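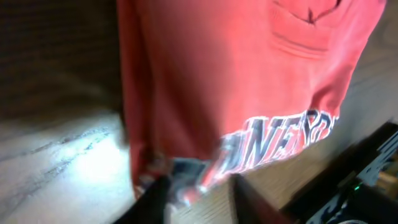

About us

Puvier is a small test shop. Companies send us grippers, arms, wrist cameras and controllers, and we tell them, and anyone thinking of buying, how they behave on ordinary jobs. We sell no hardware and take no commission on it.

Na-rae Chae and Man-sik Yeo started the business after years of sitting through trade show demos. Every gripper on a stand picks up the same foam block. We have never met a customer with a foam block problem. They have laundry, bagged parts, produce and cables, and the brochure goes quiet at that point.

So a lot of our work is clothing. Knit fabric folds over itself, hides its own edges and bunches up at a collar or a hem. A fingertip that does well on a carton can pinch two layers when it wanted one, or none at all.

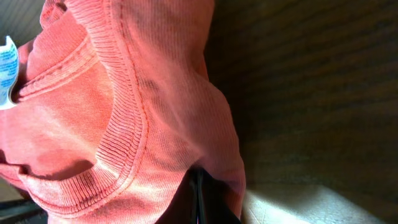 Our basic cloth trial, which we call Mondley, is 300 picks per gripper, with the same garments and the same arm. If a maker claims long life from its finger pads, we go to 1000. Misses are logged along with the picks, and both go in the report. We've been asked to leave the misses out. We don't.

Cameras get the same treatment. A wrist view can look lovely in a still and turn to mush once the arm is moving, so we judge footage from the moving arm, in whatever light the room has that hour. Glare counts.

Man-sik looks after the arms and controllers. Na-rae writes the reports and is the harder of the two to convince – she still doesn't think much of "adaptive" as a word on a spec sheet. Our trial software, Kwak, was written in-house and has its faults, which are listed in the back of every report.

Short trials start at 50 picks. If you have a gripper you believe in, send it with its cables and its manual. Spare pads are welcome too.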